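Straps, Buckles and Shoulders
Gallery, January

Rorkota is a small sewing and repair room in Studdale. We fix bags, coats, aprons and anything else that hangs from a person. This page of the gallery is about straps: how they sit on the body when the arms are in use, what they are sewn to, and which parts wear out first. The notes are by Frida Steinarsdóttir and Lindalva Rezende.

Canvas tool bag, single strap
Belongs to Asger Vigfúsdóttir, who carries it on the left side. The strap was re-sewn at both ends with a box stitch. The bag body is older than the strap by several years and has faded to a different brown.

Market backpack
The shoulder pads had gone flat. New foam was put in through a slit along the bottom seam, and the slit was closed by hand. The webbing is original. Sumaiya Kodikara asked us to keep the stains on the front pocket, so the front pocket was not washed.

Bib apron, crossed back
Two long tapes cross behind the shoulders and tie at the waist. The weight is off the neck, and most people who try one do not go back to a neck loop. The tapes on this apron are 23 inches longer than the pattern called for, to allow for a winter coat underneath.

Shoulder straps, front
A strap that looks fine on a hook can behave differently once both arms are held forward. The shoulders roll in, the webbing moves toward the neck, and the buckle may end up higher than it was set. We ask people to reach out with both hands at a fitting and stay that way for a minute before we mark the length. The best place for a buckle is partway down the front, below the collarbone and clear of the forearms.

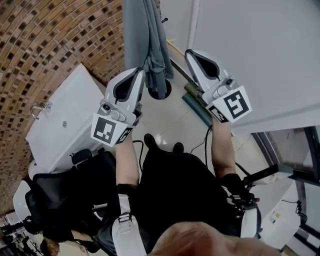 White shoulder strap with a gray plastic buckle, worn over black. A second white strap is at the right side of the body.

White webbing shows every crease and every bit of dirt, but it is easy to work on. Stitching in black thread can be checked from across the room, and a twist in the strap is seen right away. On black clothing it also leaves lint marks the other way around: dark fuzz collects along the edges of the strap. A soft brush and dish soap will take most of it out. We do not use bleach on nylon.

Plastic buckles
The usual break is at the thin bar where the webbing doubles back. Once that bar bends, the strap starts to slip under load, a little at a time. We keep 16 replacement buckles in the drawer in black and gray, most of them one inch wide. Goodall, the hardware store on the corner, carries the wider ones. When only one side has broken we still replace the pair, so both sides adjust with the same pull.

Strap ends
Loose ends catch on things. There are three ways to deal with them: roll and stitch, an elastic keeper, or cutting to length. Cutting is the neatest and the one people regret, usually when the weather changes and a thicker jacket comes out. We roll and stitch unless asked otherwise.

Wrist straps and gloves
Hook-and-loop closures fill up with thread and hair. Raíssa Lins cleans them with a stiff comb, working in one direction. If the loop side has gone smooth there is no point in cleaning it, and a new patch is sewn over the old one. Black is what we stock.

Black knit shirts
These come in with worn patches on the shoulders, where straps rub. A patch of the same knit on the inside, sewn with a narrow zigzag, lasts well and does not show from the front. The shirt should be washed before it comes to us. New knit shrinks, so the patch material is washed too.

Child's hiking harness
Taken in on both sides for a smaller wearer. The old stitch holes are still visible in the webbing. We left the extra length folded inside so it can be let out next year.

Sample card, webbing
Cotton, nylon, polyester and polypropylene, cut to the same length and sewn onto gray board. The cotton is the softest on a bare neck and takes the longest to dry. The polypropylene is the cheapest and goes stiff in the sun. The card hangs by the door and people are welcome to handle it.

Kimley bag, before lining
The outer shell only, turned inside out to show how the strap is anchored. It passes through the side seam and runs under the base, so the stitching at the top does not carry the full load. The lining went in afterward and covers all of this.

Visiting
The room is open until 7 in the evening. Bring the bag, coat or harness with whatever you normally carry in it, and wear the clothes you normally wear under it. Small repairs are often done while you wait. For anything with a broken buckle, please bring the broken pieces too, in an envelope or taped to the strap. Repair tickets are numbered, and the last one on this page is 2105.

Next gallery: Pockets
Previous gallery: Zippers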